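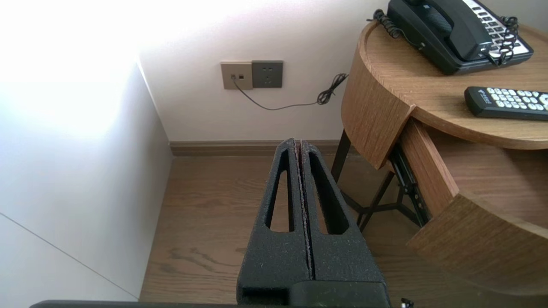
Figure 6-1. Gripper closed, nightstand drawer partly open. Wrist camera view.

6. Guest Room Demonstration

6.1 Scope

This section covers set-up and operation of the Andar arm for the drawer and remote control demonstration given to open day visitors at the Hevville site. Read Section 4 (Power and Emergency Stop) first. The presenter must hold a current operator card. Demonstration times are set by the site coordinator, Lakshmi Varghese.

6.2 Preparing the room

1. Open the room file and select layout 23. Check that the nightstand type is set to "round, curved drawer."
2. Place the nightstand on its floor marks. Leave the gap to the bed clear.
3. Route the telephone cable along the wall. Do not run it across the tabletop or in front of the drawer.
4. Place the remote control on the tabletop for Program A, or in the drawer for Program B.
5. Set the visitor line at the doorway. Visitors stay behind it while the arm is powered.

NOTE: The telephone stays on the nightstand in both programs. It is stored in the layout as an obstacle. If it is moved more than a hand's width, repeat the room scan (Section 5.2).

CAUTION: Coiled cords can catch on the finger cutouts. Keep the gripper closed when passing the telephone.

6.3 Starting the demonstration

1. Release the emergency stop and wait for the steady tone.
2. On the Trorunis panel, enter program number 884 for Program A or 885 for Program B.
3. Confirm that the wrist view is shown on the visitor screen.
4. Press CLOSE. The fingers should meet along the full seam. If a gap remains, stop and clean the inner edges with a dry brush.
5. Press APPROACH. Speed is limited to 27 percent in demonstration mode and cannot be raised from the panel.
6. Announce each motion before pressing STEP.

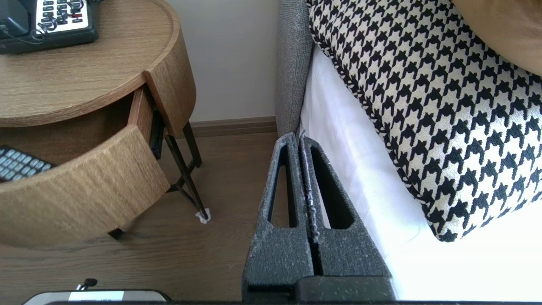
Figure 6-2. Gripper between nightstand and bed. Remote control in drawer (Program B).

6.4 Working near the bed

The curved drawer front follows an arc when the drawer is opened. Program B approaches from the bed side, where clearance is smallest.

1. Move pillows back from the edge of the mattress before the approach.
2. Check that the nightstand legs are on their pads and that the table does not rock.
3. Stop the arm if a finger touches the sheet. Back out with RETRACT. Do not pull the arm by hand.

NOTE: Bright bedding can wash out part of the wrist view. Lower the exposure one step and repeat the check in 6.3, step 3.

6.5 After the last group

Return the arm to PARK, set the emergency stop, and enter the cycle count in the log. Replace the finger pads at 4000 cycles. Report damage to Dambrauskienė Service before the next session.

Trorunis Andar Operator Guide | Contact: Hevville site office | All rights reserved | Back to top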